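Cikstead Home Letter
April 6, 2022

Curtains before carpets: how we changed the order of work

Many readers wrote to us after the winter letter and asked the same question in different words. They have an empty room, or a room which was emptied for painting, and they want to know what must be bought first. In the winter letter I gave the usual answer of our trade, which is the carpet. I have changed my mind since then, and I want to explain it properly.

The reason is the flat in Zallside that we finished last month. It is a first floor flat with three rooms in a row, all of them facing the street. The owners had already chosen a rug for the living room, a warm gray one with a low pile, and we planned everything from this rug. The walls were matched to it, then the sofa, then the cushions. The curtains were left for the end, as they usually are, and there was 389 dollars remaining for them.

It was a mistake, and it was mine. The windows in that living room are almost as wide as the wall. When the curtains are closed in the evening, they are the biggest colored surface in the room, much bigger than the rug. We had spent weeks on the thing under the coffee table and one afternoon on the thing that everybody looks at. The first fabric we hung was a cream linen mix. In the shop it looked quiet and soft. In the room, next to the walls which were already painted, it looked green.

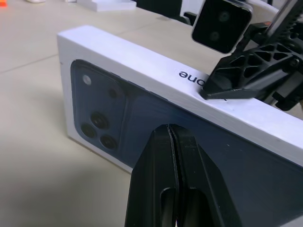 We took it down again and started from the beginning, this time with the window. I asked the owners to forget the rug for some days and to live with four long pieces of cloth pinned over the rail. I recommend this to everyone. A small sample of fabric in your hand tells you how the fabric feels. It tells you very little about the color, as you hold it flat and the curtain will hang in folds, and each fold has its own shadow. A piece should reach from the rail to the floor and should be wide enough to make at least three folds. Many shops will lend such a piece if you leave a deposit. Schmieder lent us theirs for 100 dollars, which was returned when we brought the cloth back clean.

Please look at the pieces in the morning, in the late afternoon, and also at night with the lamps on. The night is the most important, in my opinion, and it is the time when people forget to look. A curtain in daytime is mostly pushed to the side. At night it is a wall.

The owners chose the third piece, a brown that is close to the color of weak tea. I would not have chosen it myself. On the roll it looked a little sad. But in the lamp light it became warm, and the gray rug looked better beside it than it did beside the cream. The walls had to be painted one more time, only the window wall and the short one beside the door. The full bill for the curtains with lining, hooks and sewing was 661 dollars, so we moved some money from the side table, which is still not bought.

A few words about length, as this was the other thing you asked. In a living room I like the curtain to touch the floor and stop there. If it is shorter by the width of two fingers, the room looks as if it has grown too fast, like a child in old trousers. If it lies on the floor, it collects dust, and people with dogs will be sorry. Measure from the rail and not from the top of the window, and measure at the left side, at the middle and at the right side. In old houses these three numbers are almost never equal. Give the sewing person all three.

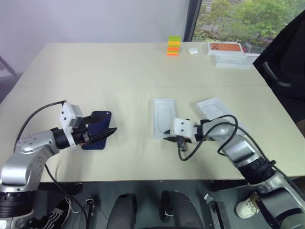 For the lining, I was taught to use white always, and I still do so for rooms on the street side. From outside, all windows of the flat then look the same, even when each room has a different fabric. In the bedroom you can take a thicker lining that keeps out the street lamp. It makes the curtain heavy, so please check first that the rail is fixed into the wall with good screws. In the Zallside bedroom it was not, and we had plaster on the bed.

The rail itself should be wider than the window on both sides. I use the length of my forearm as a measure, on each side. Then the open curtain can rest in front of the wall and the glass stays free. It costs a little more for the rail and for the cloth, but a small room becomes noticeably lighter.

So my new order is the windows, then the walls, then the floor, and the furniture after this. If you already own a rug that you love, keep it rolled up in the room while you look at the curtain pieces, and open it on the last day. If you rent and cannot paint, the windows are even more important for you, and you can take the curtains with you when you move. Leave a generous hem so they can be let down for a taller window.

The fabric evening at the Cutuleck showroom is planned again for July. Bring the measurements of one window, and if possible a photo of the room taken at night. The long pieces will be hanging there, and you can borrow them on the same conditions as before.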